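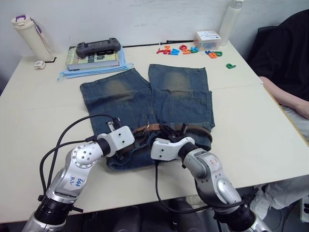 Jeans with brown leather belt, laid flat on the white table.

Textile Care Workshop, notebook entry, January 2024
Entered by Konrad Gajewski

Subject: crocking of indigo on pale leather and upholstery, continued from the June series.

The Hellberg cloth was tested first, dry and then damp, at 10 strokes per specimen. Dry transfer was slight. Damp transfer was clearly visible on the white cotton square and had reached the reverse side. The June specimens from the same bolt, washed before testing, gave a much fainter mark. Colleagues are asked to record whether a specimen has been washed; the June sheets omit this for the Rampersad cloth and the results cannot be compared.

Bath temperature was held at 30 degrees Celsius throughout. The Guva detergent was used at the lower dose. Rinse water from the third bath still carried a blue tint, so a fourth was added and noted on the sheet. The pH strips are nearly finished and a new box has been requested.

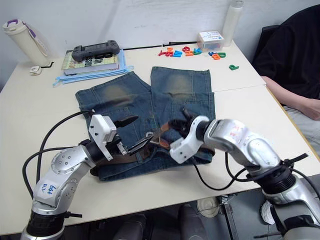 Faded denim shorts, belt through the waistband.

Belts are to be removed before any wet procedure. Damp indigo will mark the flesh side of undyed leather, and tannin from the leather can leave a brown line inside the waistband. Specimen 19 shows such a line – it did not respond to cold water or to a mild soap solution. Oxalic acid has been suggested, but I would prefer to try it on an offcut first.

The Livel fixative was applied to three swatches and left overnight on the rack. They feel stiffer than the controls. Rub tests on these are still to be done, dry before damp, with fresh cotton squares from the second drawer.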